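Home Topics Ask Members Log in

Taking a group to a robot demonstration, what should they look at?

Rainer Buschmann

In March I will bring a group of apprentices to the open day at Skistham. We get a place at the bin picking table on Wednesday, and each demonstration is 5 minutes long. Most of my apprentices have never seen an industrial arm working. What should I tell them to watch, so that they do not look only at the big movements?

Emiliano Marín

I was there last year with my evening class. Please tell them to look at the fingers and at the blocks, and to forget the rest of the arm for a while. The interesting question is which block it goes for when two are lying side by side. Let each one guess before the arm goes down. My students liked this very much. 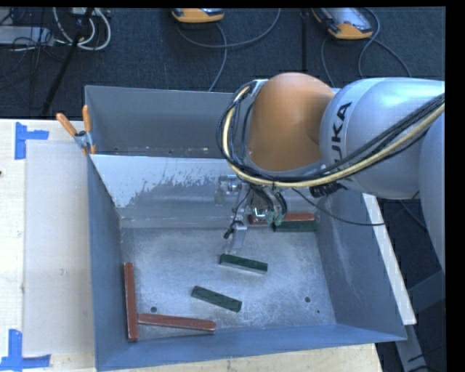
KUKA arm over the bin at Skistham, with green and reddish-brown blocks.

Ask also what happens with a block that lies close against the wall of the bin. The engineer from Ehlers gave us a long answer to this, and I understood perhaps half of it. Come before ten in the morning if you can. The hall takes up to 200 visitors and after lunch it is difficult to stand near the table.

Zivby

Bring water, the coffee line is terrible. I did not see the robot but the parking is good.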